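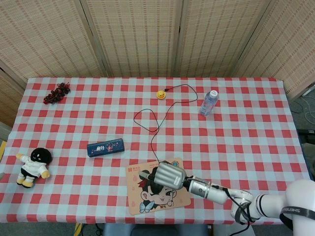

Walk-round of the tabletop recording station at Mallia, 4 February 2022, done before the team starts on the second half of the Bustance set. The plan calls for 1005 recorded runs and the log shows 600 marked good. I was asked to check safety and to check whether the examples are fit to train on, and I still think those should be two visits. The cable task is the one I spent longest on. A thin black cable loops across the checked cloth from the little yellow thing with the face, and its end goes in under the curled fingers, right on top of the cartoon mouse pad, so from the head camera the fingertips hide the exact spot where the grip is made. Keep that in mind when reading items 7 and 8.

Marks: OK, FIX, or OPEN. OPEN means I was told something and could not confirm it.

PART A. PEOPLE AND MACHINE

1. Emergency stop within reach of the operator, tested today.
OK. Tested with the arm moving and again with it parked. Both stops were clean. Please test it each morning and write it down. "We'd notice if it broke" was the answer I got when I asked for the record.

2. Arm speed limit set and locked.
OPEN. The limit is set in Prokel. I was told it is locked. I was able to open the settings page without a password, so I would like to hear what "locked" means.

3. Floor clear beside the table.
FIX. White cables lie tangled on the gray carpet past the right edge of the table, and there is a dark object on the floor in the same area. Anyone stepping around to reset the table from that side walks through it. Run the cables along the wall or cover them. This was on the last list too.

4. Chair position during runs.
FIX. The chair at the front of the table should be pushed well back or taken out before the arm is enabled. Its back comes up just below the front edge of the cloth. People say nobody sits there during a run. Then it can go.

5. Arm cable and strap.
FIX, minor. The black cable under the arm droops between the wrist and the larger joints. Nothing was damaged that I could find, but a slack cable next to a table full of small objects will catch one sooner or later. Two more ties would do it. The strap with the white lettering was snug.

6. Loose liquid near powered equipment.
FIX. The water bottle is a task object and I understand it needs some weight. Check the cap at every reset, or fill it with something that won't run. A bottle that gets laid on its side all day should not depend on someone remembering to tighten it.

PART B. THE EXAMPLES

7. Grip visible in at least one view.
FIX. See the note at the top. The side view was said to cover it, and I asked for 30 cable runs picked at random to find out. In some of them the side view is blocked by the arm itself. I want a proper count from the team before anyone tells Koval that the grip is always visible.

8. "Good" has a written meaning.
FIX. It does not. One operator marks a run good if the cable left the table. Another marks it good if it was still held at the end. Both are reasonable and they can't both go in the same column. The 600 should be treated as 600 recordings until somebody goes back over them.

9. Failed runs kept.
OK, grudgingly. There are 134 in a separate folder, with no reason noted for any of them. Keep them and add a reason from now on, even one word – "slipped" or "missed" is enough.

10. Objects varied between runs.
OPEN. The grapes, the plush doll, the dark blue box and the rest are supposed to be moved around at each reset. The log has a tick box for this and every box is ticked. I watched several resets and the grapes went back to the same rear corner every time. A ticked box tells me somebody has a pen.

11. Background varied.
FIX. I keep being told that the red-and-white cloth and the printed pad make it "hard" for the system. A busy background that never changes is easy enough to memorize. Swap the cloth for a plain one in part of the remaining runs, and take the folding screen away for some of them if the room allows.

12. Instructions match what was done.
OPEN. The written line for the cable task is "pick up the cable." It doesn't say which part. Operators go for the loose end because it is nearest. Write that down or tell them to mix it up.

13. Operator breaks.
OK on paper. Palesa Oosthuizen keeps the rota and it looks sensible. The recording times don't always agree with it.

RESULT

Recording may go on once 3, 4 and 6 are done. Items 7 and 8 have to be settled before any more cable runs are added to the total. I have heard that more runs will even it all out. I have not seen anything here that supports it. Next visit in April, same list, and I will ask for the stop test record first.

We use cookies to remember your settings and measure visits to this site. Accept all | Manage choices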